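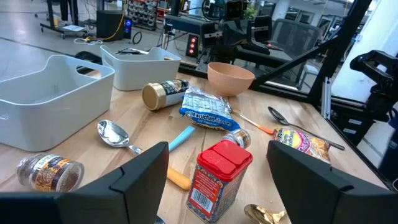

Ground spices lose aroma through two main routes: oxidation, and plain evaporation of the volatile oils. Both depend on exposed surface area and on how much air sits above the powder. A half-empty jar is therefore a worse container than a full one, even with the lid tight. Orientation matters less than people think. A jar lying on its side, like the gold-lidded one in front of the second white bin, has the same volume of air in it as a jar standing up. What changes is the contact between powder and lid, and that only matters if the liner is poor.

I have been keeping a log of this since January. The test spice is ground coriander, bought as one lot from Gorent and split across jars of 353 milliliters. The control is whole seed from the same supplier, ground on the day of each comparison in a Rorel burr mill on setting 6.

Method: 5 grams steeped in hot water for five minutes, covered, then smelled blind against the control. I score on a simple scale and write the number down before looking at the label. It is a crude instrument, and my nose varies from one morning to the next.

Results so far: the jars filled to the shoulder held up well. The ones filled to a quarter were flat much earlier, with a papery note the control never had. Light made less difference than I expected, though my pantry is dim to begin with. Heat made more. The jar kept on the shelf over the stove was the first one I threw out.
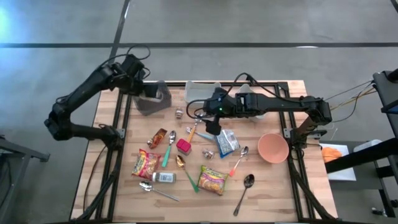

Lids and liners

Foam liners hold odor. I washed one twice and it still smelled of cumin, so those lids are now assigned to cumin permanently. The Mullel jars use a pressed paper liner, which should not be washed at all. Replace it when it curls.

Next I want to repeat the test with black pepper, using smaller jars so that each one can be filled completely.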